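Section 4: Your First Teaching Shift with the Furna Hand Pair

Welcome to the good part! By now the Furna station is installed, the account is set up, and somebody on your team has been named lead teacher. This section takes you from picking up the hand pair to handing over your first batch of demonstrations. It is written for the people who do the cleaning, sorting and restocking at your site, so you won't find any programming in it. If you are looking for network settings, go to Section 9.

4.1 What changes for your team

Until now, getting a machine to do a job like waste pickup meant bringing in an integrator, writing up the job, and waiting. With Furna, the person who does the job shows it, hands on, in the room where it happens. At our Nirnmont pilot the first teachers were the evening crew, and they caught things none of us on the software side had thought of (a bin liner that sticks to the rim, a wrapper that has to be turned before it will drop).

Please plan for this as real work. Teaching hours belong on the shift schedule, with someone covering the regular route. Italo Longo, who wrote the Nirnmont schedule, put two teachers on each shift and had them swap at every break, and we now recommend the same to all sites. It keeps arms fresh and you get two styles of handling in the batch, which the system loves.

Your site agreement should also say who may view recordings and how long they are kept. Sort this out before the first shift. People teach better when they know the answer.

4.2 Before you pick up the hands

1. Check that both hands show a full charge or are connected to station power.
2. Wipe the marker cubes with the dry cloth from the kit. Do not use spray cleaner. It dulls the print, and a dull marker is hard to track.
3. Squeeze each trigger fully five times. The jaws should open and close with no grinding.
4. Put on closed, flat shoes. You will be looking at your hands, and your feet need to take care of themselves.
5. Route the body cable across your front and clip it so that you can lift both arms over your head without a tug.
6. Set out the objects for the task. Leave them a little messy, the way you would find them on a normal day.

CAUTION: Look over the floor for cables and power strips before you start. Move what you can, tape down what you can't, and agree with your partner where you will be stepping.

Note: Blinds are fine open or closed, but don't change them in the middle of a batch. The tracking settles on the light it starts with.

4.3 Recording a waste-sorting demonstration

1. Stand facing the bin, close enough to reach the bottom with your elbows slightly bent.
2. Hold both hands still in front of you until the station chimes twice.
3. Say the task name out loud, for example "sort mixed bin."
4. Work at your own normal pace. Reach, close, lift, place, open.
5. Keep at least one face of each cube turned up toward your head camera. A quick turn away is no problem. A long one splits the recording.
6. When the last item is placed, bring both hands back in front of you and wait for the single chime.

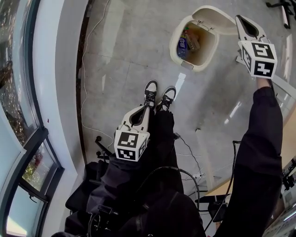

Most new teachers go too slowly. It's natural, you feel watched and you want to be neat! But the machine will copy your hesitation along with everything else, so once you have the feel of the jaws, let yourself work the way you do on any other shift. A fumble is welcome too. If you drop something and pick it up again, leave it in the recording. Recovered drops were some of the most useful material we got from the Cordier site.

Note: If you use only one hand for a step, keep the other one somewhere comfortable and visible. Don't put it down.

CAUTION: Never use the hands to pick up glass, needles, batteries or anything leaking. The jaws don't tell you how hard you are pressing. Clear these items by your usual site procedure and leave them out of the batch.

4.4 How many do you need?

A starter batch is 76 demonstrations. That is enough for the station to make its first attempts, and it will make some silly ones. A working batch for mixed waste is 699. Spread this over several shifts and several people. Xiaoqing Xia, lead teacher at Emton, keeps a paper tally on the wall next to the station, and her crew got so keen on it that they reached 1308 before we had asked for anything past the working batch.

Stop for a break after 46 minutes of recording at most, even if you feel fine. The station will remind you with a long tone and pause the counter.

4.5 Reviewing your batch

1. At the station screen, open Today's Batch.
2. Play each recording flagged in yellow. These have a tracking gap.
3. Choose Keep if the task still makes sense from start to finish. Choose Discard if it doesn't.
4. Add a spoken note to anything unusual, such as a new type of packaging.
5. Have your partner do the same for a handful of your recordings, and do theirs in return.
6. Press Submit. The batch can't be changed after this step.

Reviewing counts as teaching time and should be logged that way. A supervisor may sit in, but the Keep or Discard choice stays with the teacher who made the recording. We feel strongly about this one. Your judgment about what good work looks like is the whole reason the system learns anything.

4.6 Putting the hands away

1. Hold the power button on each hand until the light goes out.
2. Unclip the body cable and coil it loosely. Tight coils crack the jacket near the plug.
3. Return the hands to the cradle with the cubes facing up.
4. Write any trouble in the station log, with your initials.

If a cube has been knocked or feels loose, tag the hand and do not record with it. Recalibration takes a few minutes and is covered in Section 6.

Section revised Mar 17, 2026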